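Can I drink anything on the morning of a kidney stone scan?
Posted in Tests and Appointments

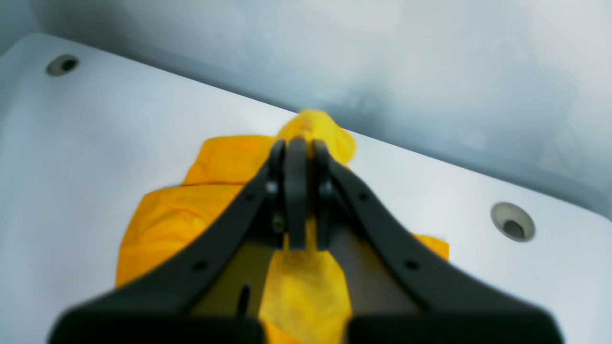

Yellow cloth on a white surface.

Teodor Rustad
I have a CT scan booked in August for what my doctor thinks is a kidney stone on the left side. The appointment letter says "nothing to eat for four hours before" and then on the back it says "please arrive with a comfortably full bladder." It doesn't say whether water counts as eating. My slot is at 9:20 in the morning and the clinic is a 50 minute drive away, out past Stiklow, so if I drink a lot before leaving I'm going to be in trouble by the time I park.

I called the number on the letter and sat on hold until it cut out. I've had one ultrasound before but never a CT. No dye as far as I know, the letter only says "CT KUB." I take one blood pressure pill at breakfast and I'd like to know about that too.

Also, does it hurt to lie flat? The pain comes and goes and it is worse on my back.

Fengying Su
I had the same scan last year. KUB stands for kidneys, ureters and bladder, and it is normally done without dye. With mine, plain water was fine right up to the appointment. Clinics use one letter for several kinds of scan, and the part about not eating is often meant for the ones with contrast. That was the case at my hospital, but yours may have its own rule, so do get someone on the phone. Try the radiology desk directly through the main switchboard. The booking line is a different office.

For the full bladder, I was told to drink two glasses of water an hour before and then not go. With your drive I would take a bottle and drink it in the last half of the trip, or when you get to the parking lot if you are early. If you get there and can't hold it, tell the person at the desk. I had to go, and they gave me more water and moved me back one place in line. It added 20 minutes.

Ask about the pill when you call. I was told to take mine as usual with water, but I'm on a different one from you, probably.

Lying flat: the table part took me less than 10 minutes and they put a wedge under my knees. Tell them before you lie down that your back is bad. If you get a fever or chills with the pain, or you stop being able to pee, don't wait for the appointment. Go to the emergency room.

Aiman Kusuma
dont wear jeans with metal buttons, i had to change into a gown and the room was freezing. drink the water, its fine

Shaohua Xue
Agree with Fengying about calling radiology. Mine was at the Minetti building and their rule was no food for two hours, water allowed, so it does vary.

One thing to add. Ask how you will get the result. Mine went to the doctor who ordered it and I waited nine days before I found out it was sitting there. The stone was 4 mm and passed without treatment, but I would have liked to know sooner.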